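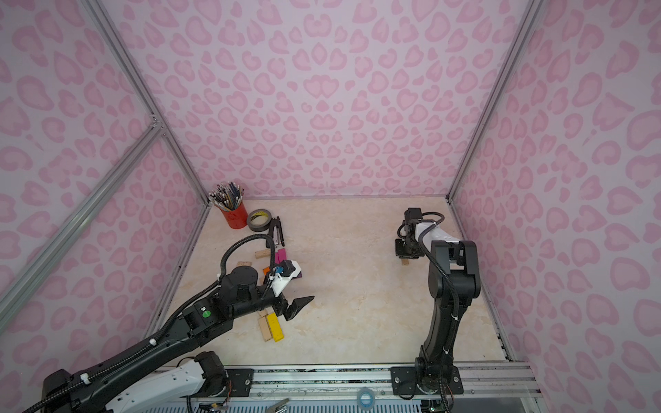 Cell with the pink leopard on three walls and the marble floor down.

2026-10-24

Quiet day, so I finally wrote up the lining job properly, mostly for whoever has to redo it when I'm not around. Maricica Mihăilă picked the leopard. I had voted for plain gray and lost, and after a week of looking at it I have to say I'm fond of it! It's a pale lavender-pink with darker pink spots, some of them closer to hearts than to anything on a real cat.

Materials: the print is a Stelby peel-off roll, the marble is a Plotton floor sheet (beige, faint pink and gray veins, nothing too loud). One roll of Stelby was enough for the back and left sides. The right side ate most of a second one because I cut the first piece upside down and didn't notice until it was up. The hearts give it away, they all pointed the wrong way. The bad piece is folded on the shelf under the bench if anybody wants it for drawer liner.

How I did the walls, in order: wiped the backing boards, let them dry over lunch, then stuck the top edge first and worked down with the felt squeegee. Peel a hand's width at a time, no more. When I got greedy and pulled off half the backing in one go it grabbed itself and I lost a good strip. Bubbles come out with a pin and a thumb. The corners I did with a 4 mm overlap on the back wall and trimmed the side walls to meet it, with a new blade each time – the old blade drags and leaves a white fuzzy edge that you will see forever.

Pattern matching at the corners: I didn't. Maricica says it bothers her, I say the rails cover most of it.

Floor was harder. It's wider at the front than I drew it, so my paper template was short on both sides and I had to tape on extensions. Second template fit. Cut the sheet face up on the big table, rolled it overnight with the print outward so it would lie flat, and slid it in from the front. I didn't glue it. Double-sided tape along the edges only, the Isaksson kind from the red box, so it can come up again when it gets scuffed.

Leftover floor sheet is 129 cm by 69 cm. It's rolled up behind the door with a rubber band on it and a note saying KEEP.

Things I'd like to sort out:

The marble hides small pale things really well, too well. I dropped a nylon washer in there and had to find it with my fingers. Dark parts are fine. If we go on using beige and white bits we might want a second floor in something plain that can be swapped in.

The Harden cleaner is OK on the aluminum but I tried it on a Stelby offcut and the pink came off on the cloth. Not a lot, but enough. Damp microfiber only on the walls, please. I moved the Harden bottle to the far cabinet so it's not the first thing you reach for.

Maricica has a sample of another print, from April I think, in her drawer. She won't show me until this one wears out.

Still to do: order 2 more packs of blades, put the felt squeegee back where it lives, ask about the other roll width.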